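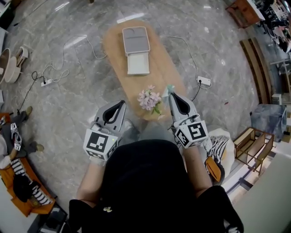

Coffee table setup, both hand grippers, head view. Flowers in the middle of the table.

Sunday, 4:10 pm
Posted by Darragh Corrigan

Category: Lab notes / Teleop and demos

Tidying task, living room set, second week. Pin-yu Chu and I swapped places every 30 minutes today so that neither of us got sloppy. Past half an hour my wrists start to drop and the demos get slower.

The task as written on the sheet: pick up the artificial flowers one stem at a time, hold the stem still, set it down again on the tabletop pointing away from the operator. Left gripper stays out of the way unless the stems are tangled. The printer stays where it is.

What I changed today:

Grip point. Last week we let people take the stem wherever they liked, and the Au policy learned to go for the petals. Now it is stem only, below the lowest flower. Slower to record but the closes look much more alike from one demo to the next.

Approach. Come down with the jaw already open. I kept opening it late and Pin-yu pointed out that on playback the open and the descent blur together. She is right, I went back and checked four of mine.

Marker cubes. Keep the big face of each cube toward the head camera as far as you can. If the right wrist rolls too far in, tracking jumps and the demo is no good. I lost 3 that way before the break and deleted them all.

Floor. Cables from the power strips run on both sides of the table. Step over them, don't drag them. Operator stands at the rounded end and leans from the hips, feet don't move during a take.

The light color of the thing you are grasping matters more than I thought. With the pale green piece between the black finger pads, Drisura's segmentation drops it for a few frames right at the close. The pink ones are fine. I don't want to take the green out of the set, so I have tagged those takes separately and will ask Rinthorpe if they see the same on their side.

We kept some 20 takes before the break. After that I stopped writing the number down, it is in the log anyway. The total for the room should be 4,000 by the end of February and we are behind — mostly my fault for redoing the first batch.

To do:
- new finger pad for the spare gripper
- write the grip point rule on the sheet in Pin-yu's wording
- try the same task with the operator at the side of the table
- send tagged takes to Zellevstead for a look

Recent entries
Wrist roll and lost tracking
Replay of the drawer demos, notes
Head camera angle, again
Calibrating jaw width on the spare pair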